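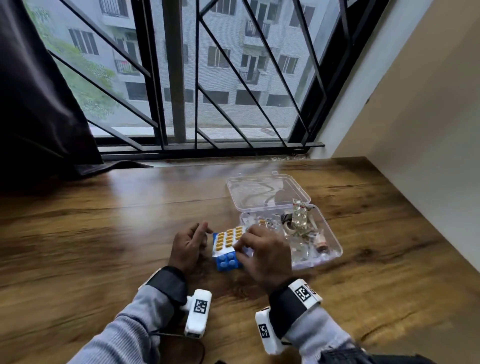

Medicine box, lid open, mid-sort.

covahome
Doing the first aid box at the table by the window, because the light's good there. It had turned into a jumble of tablets, tape and old wrappers. My question for you lot: do you keep tablets in with the first aid stuff, or separate? And how long do you hang on to a half-used blister strip?

glenys_h
Separate, always. Bandages and tape in one box, tablets somewhere high up. And if the date got torn off with the corner of the foil, it goes back to the chemist, no arguments.

roya.k
I'm going to argue, sorry Glenys! When I've got a headache and a cut finger (it's happened) I want one box. We've had a single tub since we moved to Dunmore and I go through it every July.

glenys_h
Once a year! I do mine far more often than that, and I still find things.

covahome
Ha. Well, I'm with Roya for now, it's all in together.

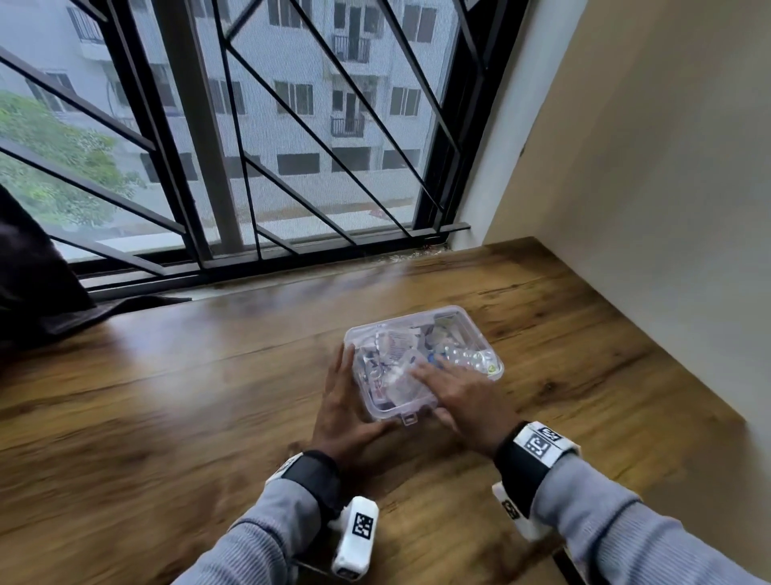 Same sort of stuff with the lid down. Clear plastic, little latch at the front.

mapplebeck15
Nice size. I'd still write the dates on the lid in marker, you'll never read the tiny print on those sachets in a hurry. Where does it live?

covahome
Haven't settled that. I thought the desk drawer, but it's pretty shallow and I'd want to measure the box before I promise anything.
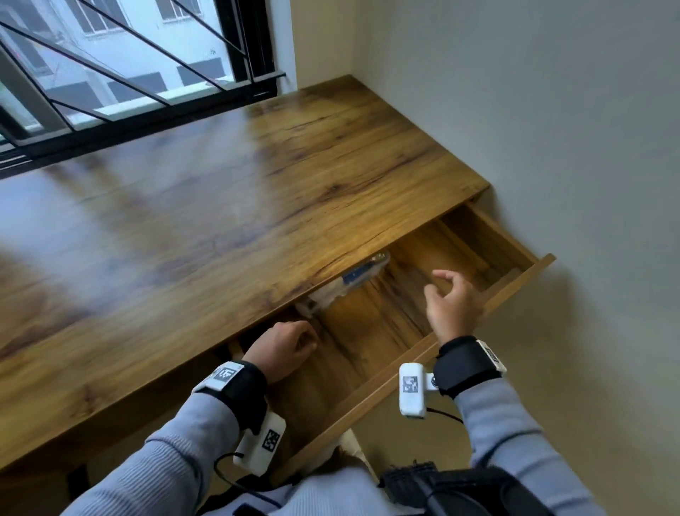 Plus I'd have to be strict about what else goes in with it, and I know what I'm like with drawers. Give me a week and there'd be batteries and takeaway menus on top of the bandaids.

ash_hollis
Not a desk by a window, I reckon. Ours gets the full arvo sun and the drawers warm right up. Hall cupboard, top shelf.

roya.k
Depends which way the window faces, Ash. And a top shelf's no good to me, I'm short.

mapplebeck15
Get a step stool, Roya.

covahome
I'll try the hall cupboard and report back. Still not splitting the box, Glenys.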